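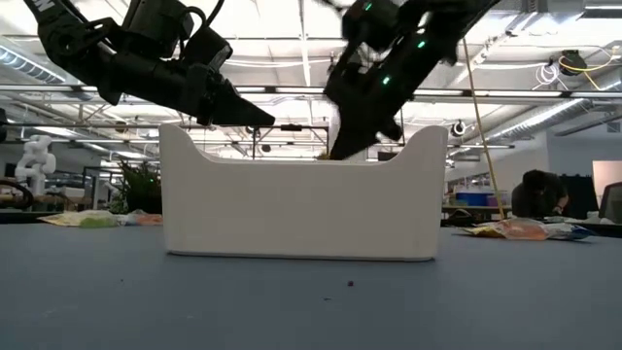 Thandeka Makhubela wrote to me that small claims court is where good manners go to die, and that anyone who tells ordinary people to represent themselves has never watched a tenant lose a deposit over a missing receipt. She'd like to see a lawyer beside every person who walks in.

I love that she wrote, and I've watched that tenant too. But I came home from my last morning in the Dinddale courthouse more excited about small claims than I have been in years, and I want to make the case for it while I'm still fired up.

I practiced for a long time at Kneath, a firm where a dispute over $4,000 was a dispute we politely declined. The math never worked. By the time somebody had opened a file, read the contract and written two letters, the client had spent most of what she hoped to get back. So we'd wish her luck and hand her a photocopied sheet with the clerk's address on it. I handed out a lot of those sheets, and I'm sorry to say I never once followed one of those people down the street to see what they found there.

What they found was pretty wonderful! In one morning I saw a roofer and a homeowner settle in the hallway, a woman recover $2,589 from a moving company that had stopped answering her calls, and Caradog Rees -- a retired piano tuner who let me use his name -- explain a bounced check so clearly that the judge thanked him. He had his papers in order by date, with the check on top. He was finished before ten-thirty.
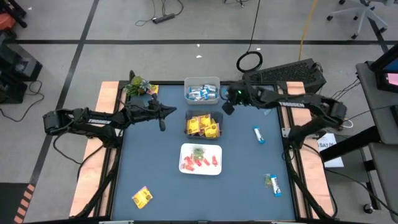 None of those people could have hired me at my old rates. They got a hearing anyway, in front of a judge who asked direct questions and wrote down the answers. I think that's one of the best things our legal system does, and we treat it like the kids' table. Law students hardly hear about it. Bar dinners never toast it.

Thandeka's tenant is a real problem, though, and I don't want to wave her off. She lost because she didn't know what proof looked like. She had paid, and she had told the truth, and she assumed that would carry her. A full-time lawyer would have fixed it, sure, but so would twenty minutes with somebody who knew to ask about bank statements. Aarne Niskanen has been running just that kind of help desk outside the Kirness clerk's office, two mornings a week, with a folding sign and a very good stapler. He looks through your papers, tells you what's missing and sends you off to get it. He doesn't go into the courtroom with you. I sat with him through June and came away wishing every county had an Aarne.

My worry about lawyers on both sides is that the room would change. Motions would come in, and continuances, and people who get paid by the hour would miss fewer hours of pay than the people who clean offices at night. I've done that work and I was good at it, and I wouldn't wish it on a fight over a fence. 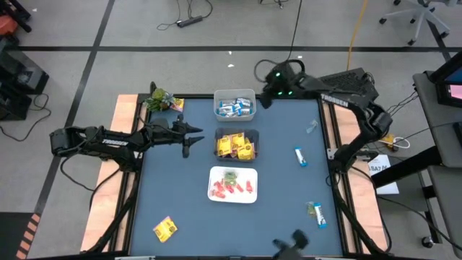 Should you bring a lawyer to small claims at all? Check your state's rules first, as several don't allow it, and where they do, I'd pay for a short meeting beforehand and then go in alone with a neat folder.

Go watch a session before your own date, too. In most places you can just walk in and take a seat near the back. Listen for the questions the judge asks over and over, and write your own answers to them that evening. Then call the clerk and ask how many copies to bring.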